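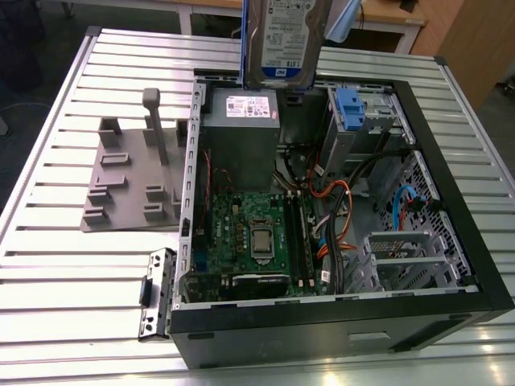
Aoife Ní Chonaill recorded her new version of the ballad "Plernavside" three times before she accepted a tempo. The song has been covered often in the folk clubs where she started, usually at 70 beats per minute with guitar or piano. Hers is slower and uses a pump organ, a double bass and one voice. "You hear the bellows, you hear the pedals. I left all of that in," she says.

The first attempt followed the original chords. She dropped it after ten takes. "The melody sits on the third for most of the verse. If the chord under it is major, the ear relaxes too early. I moved the bass down a step and kept the tune where it was."

The lyric was a separate problem. Printed versions disagree on the second verse, and the lyric site she consulted had a line missing. She took her text from a songbook issued by Wanyama, which gives the verse complete, and cut the final chorus.

"Most singers get louder there," she says. "I had nothing to add at that volume – the words have already been heard twice."

Mixing was done by Cerkon, a two-person studio. There is no added reverb on the voice. The organ was recorded with a pair of microphones and the bass with one, and the balance was set by moving the players. Compression was applied to the bass only.

Tukia, the label, will press 200 copies on seven-inch vinyl in July, with an instrumental on the reverse. Her previous single sold 2,129 downloads and was never pressed.

Asked whether she had gone back to the older recordings while working, she says she stopped listening to them once the key was fixed. "I know where they breathe. I was starting to breathe in the same places."

She plans to sing it live without the organ, which weighs too much to move. The bass part will stay as written.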